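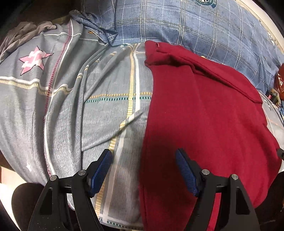
Cetstead, November, 9.15 am

Bedroom absorption, continued. Purpose of the day was to separate the effect of the bedding from the effect of the carpet, which I had lumped together in the earlier entry and should not have.

Source is the Baran speaker on the floor in the corner by the wardrobe, facing out. Mic on the short stand at pillow height. Sweep, then interrupted noise as a check. Block length 2048, same as last time, window left on Hann. Door shut, curtains open, heater off at the wall and left off.

Bare mattress first. Decay in the 320 Hz region is long and not straight. There is a clear knee in it, the early part dropping properly and the tail hanging on. I take that as a room mode between the two long walls, with not much in the way to damp it. Moving the mic toward the window changed the level of the tail but did not get rid of the knee.

With sheets only, no change I would put my name to. The traces lie over one another within the spread of the repeats. Expected, as a cotton sheet lying flat on foam presents nothing new to the air.

With the duvet on and a fleece throw across it, upper bands shorten noticeably and the low end stays where it was. The knee is still there. Laid flat or bunched up at the foot makes more difference than I would have guessed, bunched being better in the middle bands and worse at the top. Should do that comparison again with the folds in a repeatable arrangement, if such a thing can be had with a duvet.

Mistakes to note:
Run 4 is spoiled. Truck outside during the sweep, audible on playback. Marked in the log, not deleted.
Gain was moved between the bare and sheeted runs. Makes no difference to decay times, but levels cannot be compared across the two.
Carpet offcut was still rolled up behind the door for the first run. Taken out to the hall after that.

Kacper Kaczorowski has the spreadsheet and will refit the early decay separately from the tail. I would sooner not quote a single figure for a curve with a bend in it, and the Pultonis software does so without complaint.

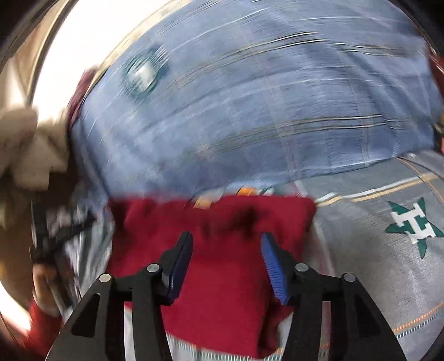

Prarkeck, November

Second room, same kit. Smaller, plaster on all sides, lino floor. Flutter between the side walls when you clap, quite bright, and gone as soon as the blanket was hung over the picture rail. No knee in the decay here at any mic position.

Kacper's refit came through at lunch. The early slope in the Cetstead room does not move when the bedding is added, below the middle bands. So the carpet was doing more of the work than I had credited, and the paragraph in the earlier entry on soft furnishings and bass wants striking out – I have put a line through it and initialled the margin.

Still to do: carpet alone, both rooms. Wardrobe doors open and shut, 2 repeats each. New batteries for the mic preamp. Ask Kacper whether he kept the raw files or only the fitted values.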